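Household robot procurement

From Priltent, the reference guide to service equipment

Household robot procurement is the selection, budgeting and purchase of mobile robots meant for work in homes or home-like rooms. Buyers include care providers, housing agencies, training centers and test laboratories. The process resembles the purchase of other capital equipment, but a larger share of the cost falls on items other than the machine itself – furniture, appliances, spare hands and staff time.

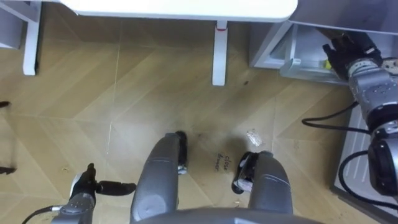

Site preparation is normally a separate budget line. It covers the flooring, the furniture the robot will work with, and the consumables used up in daily operation. Planners often leave out small expenses such as labels and floor markings, which can be as plain as the words "close drawer" written by hand on the floor near an open drawer. The Hekeo planning guide, revised in July, advises buyers to set aside 13 percent of the total budget for the room before any machine is ordered.

Selection of arms and hands

One-armed and two-armed models are sold for household work. A second arm raises the purchase price and the cost of service, and is usually justified by tasks in which one hand holds an item while the other opens a door or drawer. Multi-fingered hands are priced separately by many suppliers. Because fingers wear faster than arm joints, contracts commonly require 2 spare hands to be delivered with each unit.

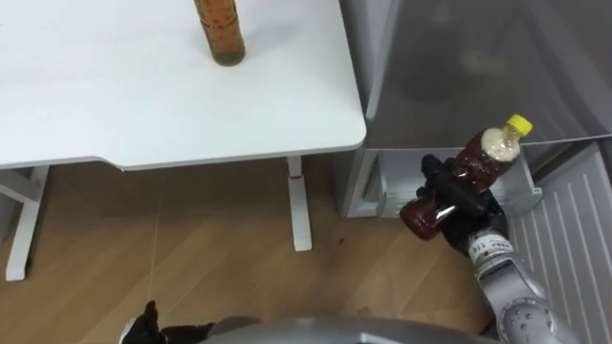
Photo: Nimari Test Kitchen. Used with permission.

Appliances should be chosen before the acceptance test is written. The height of shelves, the depth of door bins and the force needed to open a door all affect whether a given arm is suitable. Substitutions made after the contract is signed are a frequent source of dispute. The buyer and the supplier should therefore list each appliance by model in an annex, together with the bottles and containers to be handled.

Budget structure

In the model budget published by Khúc, the robot and its hands account for 37 percent of spending over the life of the project. The remainder is divided among the site, operator training, insurance, service and replacement parts. The same model assumes a working life of about 84 months. Shorter periods are advised where the robot is used every day.
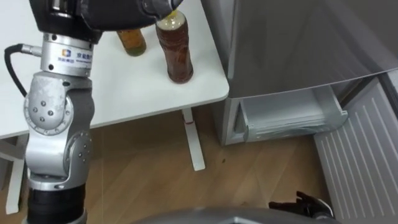
Gripper above a yellow-capped bottle, beside an open refrigerator.

Acceptance testing

Final payment is generally withheld until the robot has completed an agreed set of tasks at the buyer's own site. Tests carried out at a supplier's showroom are accepted for short-listing only. Records of each attempt, including failed ones, are kept with the contract.

See also: Equipment leasing; Service contracts; Site survey

Last reviewed: August 2, 2022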